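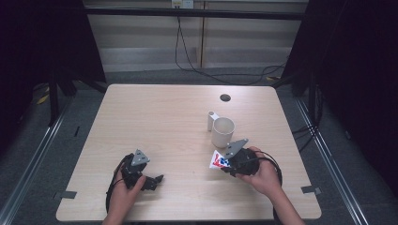
Hand-held grippers over a table, one pinching a colorful paper item, and a white cup.

About Lakatos

Lakatos is a small research shop. We write on central banks, reserves, currency and the odd bond market, for people who have to make decisions about money and don't have all day to read.

Started by Ottó Szénási and Lilla Barta, both ex bank desk, both tired of 60-page outlooks with the answer on the last page. First office was in Dernport, over a shoe repair place. Still in Dernport, bigger room, better heating.

What we do

Rate decisions. A short note before, a short note after. What the bank said, what changed from last time, what we got wrong.

Reserves. Who holds what, in which currency, and how fast it's moving. Lilla's subject from the beginning and she still writes most of it.

Currency pegs and bands. Smaller countries mainly. The big pairs are covered to death elsewhere and we don't have much to add.

Government debt calendar. Auction dates, sizes, results. Goes out by email before the market opens. Plain table, no charts.

What we don't do: manage money, sell funds, take commission from anyone who does. No price targets on gold, please stop asking Ottó. Nothing on this site is advice on what to buy or sell.

Who's here

Ottó Szénási - founder, rates. Edits everything, slowly.

Lilla Barta - founder, reserves and balance sheets.

Ernő Bozsik - debt calendar and data. If a number is wrong, write to him and he'll fix it same day, usually with a note on how it happened.

Fabrice Poulain - currencies. Came to us from Sekholm when they closed the research side. Works in French and English, and takes the calls nobody else can follow.

Đạt Phí - subscriptions, billing, the website. Also the person to ask for if you've lost your pasword.

Gistum

Gistum is our weekly letter. 4 pages, never more. One main piece, one reader question, then the calendar for the week ahead. Subscribers get the full archive, back to the first issue, searchable by country and by bank. We take a break in August, except if something breaks.

Single reader or office plan. The office plan covers 6 readers at one address, write to Đạt if you need more than that. Students get the letter free with a school email. Libraries too.

How we're paid

Subscriptions, 100 percent. No ads, no sponsored issues. We do give talks now and then, and the fee and the host get listed on the Disclosures page. Staff can't trade anything they're writing on that week, or the week after.

Corrections

At the top of the next issue, same size type as the rest. Old issues online get the correction added at the bottom with the orginal text left alone.

Contact

Use the form, or call the office mornings. Press requests go to Lilla. Pitches from PR firms, please don't. Not hiring at the moment but we do keep letters on file.

Page updated 2020-04-29. Office closed to visitors for now, phones and email as normal.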